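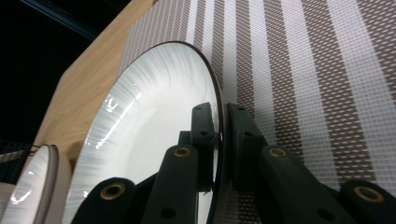
Plates with a dark rim wear at the rim first, and most household advice about storing them ignores this. The usual recommendation is a flat stack in a cupboard at shoulder height. I think it is wrong for any plate wider than a hand span, and I would replace it with vertical storage.

In a flat stack, the foot ring of each plate rests on the glazed face of the one under it. The foot ring is often unglazed and therefore abrasive. To get the bottom plate out of a stack, a person lifts the others or, more commonly, drags it. Either way the foot moves across glaze. On white glaze the result is gray marking, which many owners take for cutlery marks. On a brushed or streaked decoration it goes unnoticed for longer, as the fine scratches run in among the brush lines.

A vertical rack changes the contact points. The plate bears on its edge at the base and leans on one divider. Nothing touches the face. The cost is a load concentrated on a short length of rim, so the base of the slot should be wood or coated wire. Bare steel will chip a dark edge, and a chip in a dark edge shows white from across a room.

Fenna Baert, who fits kitchens for Whitlock, prefers flat stacks with felt between the plates. Her argument is density: more plates per shelf. That is correct, and for a restaurant holding 177 covers it settles the matter. In a home kitchen the felt is left out within a month. It also collects grease.

Slot pitch matters more than rack material. The Tiltum rack I use has fixed slots that suit side plates and are too narrow for a deep-rimmed dinner plate, so I use every second one. An adjustable rack is worth the extra 15 dollars.

Handling follows from the same reasoning. A large plate should be taken by the edge, with one contact on the face just inside the rim and the other directly behind it. Holding it farther in gives no useful gain in control and leaves prints on the eating surface. Heavy serving platters are an exception and need two hands.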